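Chapter 4: Folding on the Bed
Reading time: 4 minutes

Home manuals promise that a bed is the best folding table you own. I doubt it. A mattress gives under the hand, and a busy sheet makes it harder to find an edge. Before you accept the advice, look at cloth lying on a patterned sheet.

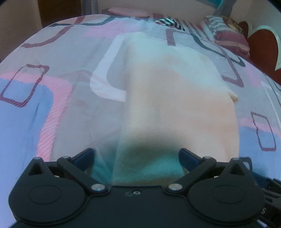
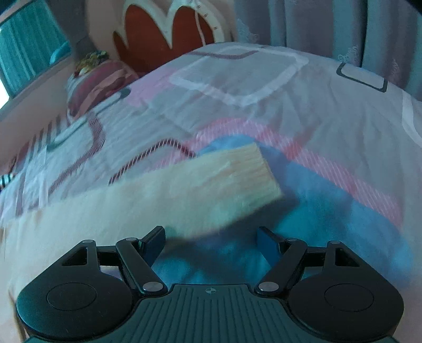 Should thin cloth be folded on a bed?

Only if you have no table long enough. Smooth it from the middle, match two corners, and don't trust a crease until you've lifted the piece.

Marlene Turcotte's method claims 12 folds will cover any linen closet. We'll test that claim in this chapter, and I expect it to shrink.

Related chapters
The Myth of the Fitted Sheet
Do Drawer Dividers Earn Their Space?

© Westerberg. Contact | Back to top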